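Gokudmont Facilities Desk
Ticket 44: Marker residue on tabletop whiteboard
Opened September 19, 2022. Status: open

Reported issue: Blue dry-erase ink remains on the small framed whiteboard after routine erasing. The board was supplied by Kushnir in March.
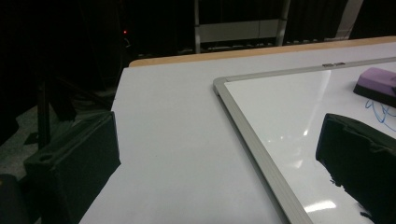
The requester states that ordinary ink clears within 2 strokes, whereas ink left over a weekend does not. Replacement of the board has been requested.

Step 1. Erase with the felt eraser under light, even pressure, keeping the board flat on the table.
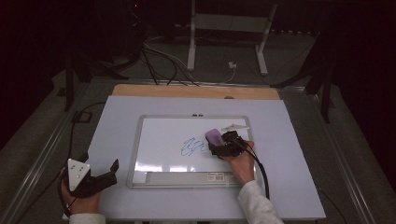
Step 2. If residue persists, apply Pustov cleaning fluid to a cloth and wait around 5 minutes before wiping. Solvents are not permitted on this surface.

Replacement will be considered only after both steps have been recorded.
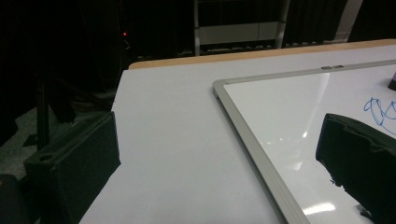
Attachment 3: Blue marker on writing surface, framed whiteboard.

2 comments · 5 shares
This site uses cookies. Accept | Manage settings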